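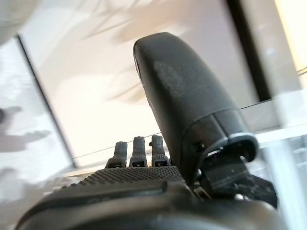
A pale wall under soft light.

Product Review: Vaveck Leka Interior Wall Paint
Prepared for the Cernel Facilities Office by Vichien Wiriya
2018-03-04

The Facilities Office was asked to consider a replacement for the wall paint used in workrooms and corridors on the Sodell site. The existing product has been discontinued, and remaining stock is reserved for touch-ups on the ground floor. Vaveck's Leka range was put forward by purchasing on the strength of its price and its low odor. The paint was applied in one workroom in February and has been in daily use there since the second coat cured.

Preparation
The workroom has 381 square feet of wall, most of it previously painted in a cream semi-gloss. The old surface was washed, sanded lightly and patched at the former shelf brackets. Leka is sold as suitable for use without a primer over sound paint. This claim held on the flat areas but did not hold on the patches, where the first coat sank in and dried noticeably duller than the wall beside it. Sites with a good deal of filler to cover should plan on spot priming, and the cost of the primer should be included in any comparison.

Application
The paint is thick in the can and needs a full stir, down to the bottom, before it is poured. It went on well with a medium-nap roller and left very little spatter on the floor covering. Brush work was less satisfactory. The paint begins to set quickly along the ceiling line, and Tshepo Joubert, who carried out the work, found it necessary to cut in one wall at a time in order to keep a wet edge. Two coats gave full coverage on three walls. The fourth, which had carried a dark green band at chair height, required a third coat along the band.

The odor was mild on the day and could not be detected the next morning with the windows closed. In a building where rooms cannot easily be emptied for long, this is a considerable point in its favor.

Color and finish
The shade selected was the palest in the range other than plain white. On the printed card it has a faint yellow cast; on the wall it is more neutral, and staff who use the room have described it variously as white, off-white and light gray. Departments ordering from the card alone are advised to request a sample pot first.

The finish is sold as matte and looks so from most positions. Under the ceiling lights the room is even in tone, with no glare behind the benches. Late in the afternoon, when light from the window runs along the north wall, roller marks can be picked out at the join between two sections. A more careful final pass would probably have avoided them, but the finish does not forgive an uneven hand.

Cleaning
Pencil, fingerprints and a coffee splash were removed with a damp cloth and ordinary dish soap. Black scuffs from chair backs came away only in part. Harder rubbing took off the mark and left a small shiny patch in its place - a common fault in matte paints, and one that the manufacturer's leaflet does not mention. A scuff rail or a tougher finish is recommended wherever furniture stands against the wall.

Cost
The large can was supplied at $70, delivered. The label gives coverage of 700 square feet in a single coat, and our use was in line with that figure once the extra work on the green band was set aside. A second can was opened and is held in the paint store, labeled with the room number.

Assessment
Leka is approved for workrooms, offices and meeting rooms on the Sodell site. It is not approved for corridors, stairwells or the loading entrance, where the walls take regular knocks and need frequent scrubbing. Purchasing may order within the standing limit of $3,000 without further reference to this office. Requests for other shades should be sent to Tshepo Joubert with the room number and wall area, and should state whether the existing paint is gloss, semi-gloss or flat.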